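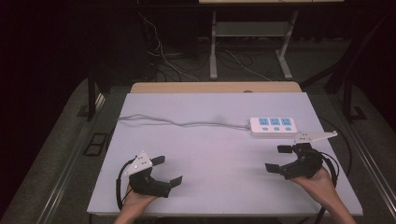 La vuelta a casa tras una intervención quirúrgica resulta más llevadera cuando la vivienda se ha preparado con antelación. El Servicio de Atención Domiciliaria de Kokau recomienda ordenar el dormitorio antes del ingreso y reunir junto a la cama los objetos de uso frecuente: lámpara, teléfono, gafas, agua y medicación. Para los aparatos eléctricos es práctica una regleta con un interruptor por toma, como la blanca de la fotografía, de tres tomas azul claro con el suyo debajo de cada una, que permite apagar la lámpara sin desconectar el cargador del teléfono. Conviene colocarla sobre la mesilla o fijarla a la pared, con el cable fuera de la zona de paso.

Dormitorio
Retire las alfombras sueltas y despeje el recorrido hasta el cuarto de baño. Si la persona convaleciente duerme habitualmente en la planta superior, valore instalar una cama provisional en la planta baja durante las primeras noches. La altura del colchón debe permitir sentarse con los pies apoyados por completo en el suelo. Una luz nocturna de baja intensidad en el pasillo evita tener que buscar el interruptor a oscuras.

Cocina
Traslade a la encimera la vajilla y los alimentos que suelen guardarse en estantes altos o en armarios bajos. Los caldos, purés y guisos pueden congelarse en raciones de 200 gramos, etiquetadas con el contenido y el mes de preparación. Descongele en el frigorífico, nunca sobre la encimera, y caliente únicamente la ración que se vaya a consumir. Las jarras grandes pueden sustituirse por botellas pequeñas, más fáciles de levantar con una sola mano.

Cuarto de baño
Coloque una alfombrilla antideslizante dentro y fuera de la ducha. El gel y la toalla han de quedar al alcance sin necesidad de agacharse. No utilice el toallero como punto de apoyo; las barras de sujeción deben ir atornilladas a la pared.

Medicación y visitas
Anote en una hoja visible el nombre de cada medicamento, la dosis y la hora indicada por el equipo médico. No modifique la pauta sin consultarlo previamente. Las visitas se toleran mejor si son breves: quince minutos suelen bastar durante los primeros días.

El servicio presta en régimen de préstamo sillas de ducha y elevadores de inodoro, previa solicitud en la oficina de Tarar. Las solicitudes recibidas antes del jueves se tramitan en la misma semana. Responsable de préstamos: Yusri Ismail, extensión 534.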